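Washing machine: clean the filter

If your clothes smell bad after washing, look first at the small round cover at the bottom right of the front. Many people never open it. 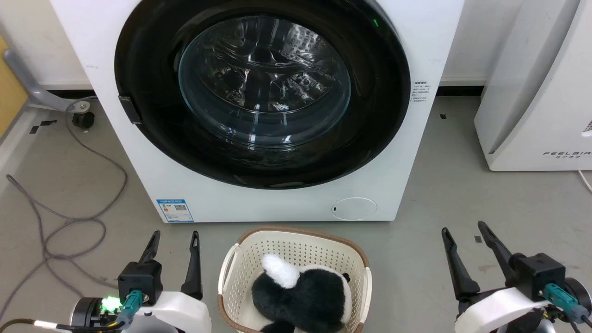 Losstead, July - Put a flat dish and an old towel on the floor before you turn the filter, and go slowly. Mine gave out more than 200 ml of grey water and 2 coins. Wipe also the glass of the door, and leave it a little open at night.

Tayla Kingi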